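Bring back the paper manual

Bought a shelf unit last month. Himano, the tall one. Opened the box, 41 screws in a bag, two panels that look identical and aren't, and a card with a square code on it. That was the manual. A code.

So I scan it. Phone at nine percent. The page wants me to make an account. Then it wants to show me a video, and the video has music. I'm on the floor with a panel balanced on my knee, trying to pause a cheerful voice with my elbow.

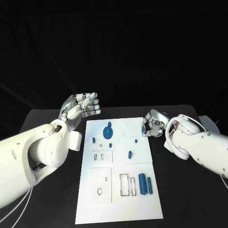 Paper does one thing a phone can't do. It stays open. You put it down next to the work and it's still on step six when you look back, no lock screen, no ad. And it's big. Half the trouble with the online stuff is scale, a drawing of a bracket the size of my thumbnail. Give me a sheet like the large white one on that dark table, something you can spread out flat and lean over. My parents kept a drawer of these things. Dishwasher, radio, tent. All folded wrong, all still readable.

The companies say it's about trees. Fine, maybe some of it. But Zuvell still ships a glossy catalog to my house every December, and nobody there seems worried about the trees then. The Urkard kettle came with a 2 page warranty in paper and no instructions for the descale light. They can print when its their own interests on the line.

And the links die. That's the part that really gets me. I have an Eyvindsson lamp, works great, needs a new bulb. The code on the base goes to a page that says the page has moved. Moved where. The lamp outlived its own instructions. 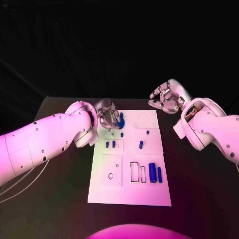
Marguerite wrote in after I complained about this the first time, and she disagrees. Her new sewing machine came with a paper manual, 557 pages, most of them the same warnings in languages she can't read, and she threw it out and found what she needed online in two minutes. Fair. I don't want 557 pages either. I want one sheet, in the box, with drawings big enough to see wihtout glasses. Put the code in the corner for anybody who likes the music.

Shelf is up, by the way. One panel is backwards. I'm leaving it.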